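Shu-fen Hsieh has packed lunch for work every day for 2 years. She started when the cafeteria at Kaushik, the office supply distributor where she handles returns, closed its hot counter.

"I was spending too much and I was hungry again by three," she says. "So I bought a stack of containers and started cooking at night."

Her method is plain. In the evening she makes one pot of something, usually rice with braised greens, lentils, or chicken thighs with ginger. Half is dinner. The rest gets portioned before anyone sits down to eat.

"If you wait until after dinner, there is no lunch," she says. "My husband goes back for seconds."

Soup goes in jars, filled to an inch below the rim. Anything crisp travels in its own bag. She stopped packing fish in February, after a conversation with Trinidad Tolentino from accounts, who sits nearest the break room.

"Trinidad was nice about it," Hsieh says. "But I got the message."

Reheating is where she thinks most packed lunches go wrong. People put a full container in on high and walk away, and the middle stays cold while the edges dry out. 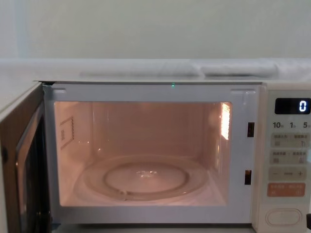
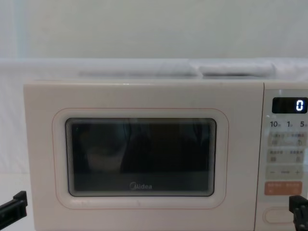 "Two minutes on half power, stir, then another minute," she says. "Put a spoonful of water on the rice first. Cover it with a damp paper towel. My mother did it that way and I never found anything better."

She is less strict about planning. For a while she kept a spreadsheet, which she gave up when it began to feel like a second job. Now there is a list on the refrigerator door with the meals her family will eat without complaint, and she picks from it when she shops.

The savings were bigger than she expected. By her figures she spends $40 a month on lunch ingredients. Before, it was closer to $200.

Asked what she would tell someone starting out, she thinks for a bit. "Don't cook on Sunday for the whole week. I tried it. By the fourth day you hate that stew."

Her lunch on the day we spoke was rice, cabbage and a boiled egg. She was planning on lentils for the next one.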